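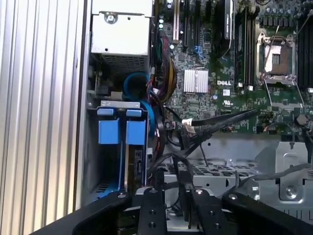 Inside of the old tower, blue drive handles under the power supply

Date: 2018-07-17
Subject: Re: [clurnmont-history] scanning the parish ledgers, and what to name the files

Hi all,

Sorry for the slow answer, I was up at the lake with no signal and came home to a mailbox full of ledger talk (wonderful!). Quoting the part I can speak to:

> I've got the first of the Wouters ledgers on my dining table and I'm
> scared to touch it. It starts in 1626 and the spine is hanging on by
> threads. Do I press it flat on the scanner or what? And how are the
> rest of you naming your files? Mine are all called "scan" and then
> a number and I'm already lost.

Please don't press it flat! I did that with one of the Brorno tax books years ago and I still hear the crack. Prop both covers up on rolled towels so the book opens only as far as it wants to, and shoot the pages from above with an ordinary camera. Do all the right-hand pages first, then turn the book around and do the left-hand ones. It feels backward but you move the book so much less. Daylight from a north window is plenty. If you get shine off the ink, scoot the table a foot or two and try again.

On the threads — leave them. No tape, no glue, not even the "archival" kind from the craft store. Tie some flat cotton ribbon around it when you're done for the day and lay it down, never standing on its end.

File names. I go book, then year, then page, then L or R, so wouters-1626-015-R and so on. Put the zeros in front or your computer will sort page 15 ahead of page 3 and you'll want to throw the whole thing out the window. If a page has no number, give it the number of the one before plus an "a". Blank pages get a picture too, please. I skipped the blanks in my first Skendeck book and then couldn't tell which gaps were blanks and which were me turning two leaves at once. I had to redo 900 pages. Yes, really.

As for the handwriting, the letter that looks like a backward e with a tail is just an e. The clerk in the early Wouters books also uses one squiggle for both "widow of" and "son of", so don't trust it until you've found the burial. I have at least one great-great-somebody who was married to her own father for a whole winter on my tree!

I keep one copy on the tower and another at my sister's house, and I swap hers out every October when we do the apples. If anybody would like my Skendeck index to compare with, write me off list. It only goes up through the letter M so far, and the Ms are a mess.

Oh, and whoever asked about the missing baptism book, I think it's bound in at the back of the burials. Turn it upside down and start from the end.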